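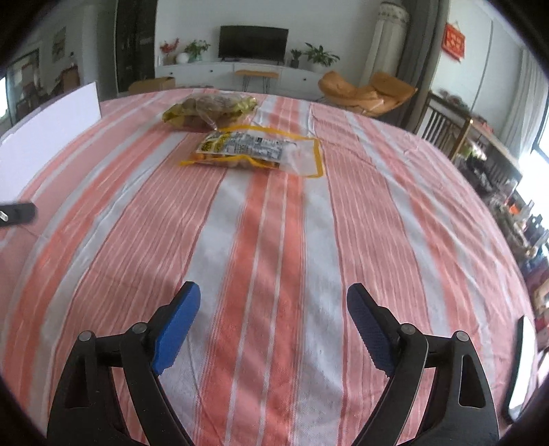
Teaching a robot to pick up a bag of snacks is harder than teaching it to pick up a brick, and Arvid Eklund has spent most of his working life on bricks. Metal blocks, plastic blocks, gearbox housings. Then he went over to food packets and everything fell apart. A crumpled clear bag with something brown and round inside, a flat packet lying in front of it on a striped tablecloth, two padded fingers wide open and nowhere near either of them yet – that is the job now. Thousands of moments like it, in ordinary homes, with somebody's television on the far wall and somebody's plants beside it.

The project is called Loromance. Eklund doesn't explain the name and I stopped asking.

The method first, as fast as I can. You don't use a robot to gather the training data. You use a person holding a gripper in the hand, same fingers the robot will have later, camera fixed on it. The person opens the fingers, reaches, closes, lifts, puts down. The camera sees what the robot's camera will see. Later you work out where the gripper was at every instant from the video, and how wide it was open, and that becomes the lesson. Other groups do this as well, the idea isn't Eklund's and he says so before I can.

What his group has added is the part they call Jillow. It's a scoring step. Each recorded grasp gets chopped into short pieces and every piece is marked for how much the camera view tells you about what the hand does next. Long sweeps across a bare bit of table score low. The last hand's width before contact scores high, and so does the first wobble after the fingers close. High pieces get shown to the network more often. Low ones hardly at all.

"It is boring," says Eklund. "I like it because it is boring."

Boring or not, it did something. The group collected 214 grasps on soft packaging, all from homes, none from the lab. Trained in the plain way, the robot arm picked up a new bag in 44 tries out of a hundred. With Jillow switched on, same recordings, same arm, same bags, it got to 78. A hundred tries each, bags shuffled between them by someone who didn't know which version was running.

That's a small data set. Very small. Most of the talk in this field is about more – more hours, more houses, more hands. Eklund isn't against more. He just can't afford it, and teh money he did have went on the arm.

We watch it run in the lab at Eide, which is a low building behind a tyre place. The arm comes down on a bag of bread rolls, stops just above it, shifts a little to the left. Closes. The bag squeaks. Lift, hold, down again. Next one it misses completely, pinches a corner, drags the whole thing off the table. Eklund writes the number down and picks the bag up off the floor himself.

Why homes, though? Bags are bags. His answer takes most of the coffee break. Light, mainly. A shiny packet by a window is a different object at four in the afternoon than it was at noon, the glare moves and half the label goes with it. Tablecloths too. Stripes were awful in September, the network locked onto the edges of the stripes and reached for them as though they were things. A plain lab bench never shows you that. You'd ship it and somebody with a nice tablecloth would have a robot pecking at their lunch.

He means that as a worry, I think. Not totally sure.

There are holes. Jillow needs the finger positions to be right, and when the tracking slips the scores are rubbish, with no warning. Wet packaging hasn't been tried. Heavy packaging hasn't either, the pads give up first. Only seven people did the recording, and Eklund can tell them apart by how they approach a bag – one comes in high and drops, another one slides in flat from the side. Whether the robot learned bags or learned seven people is a fair question, and a reviewer has already asked it. Their answer was a test with an eighth person's recordings held back. It's in the appendix. It's okay, says Eklund, it isn't great.

Fakex, who make packing lines, have asked for a trial. They want crisps and salad into crates, at speed, no tablecloths. Eklund is wary of the speed bit. The arm I saw takes its time, and the pause above the bag seems to be where a lot of the success comes from. Cut the pause and he expects the figure to drop, he won't say how far. The trial will run with the pause in first, then without, and both results get published whichever way they fall, that was his condition for signing.

When I leave he's got the bread rolls back on the table and is turning the bag round so the knot faces the other way. Another run. The arm comes down, stops, shifts to the left agian.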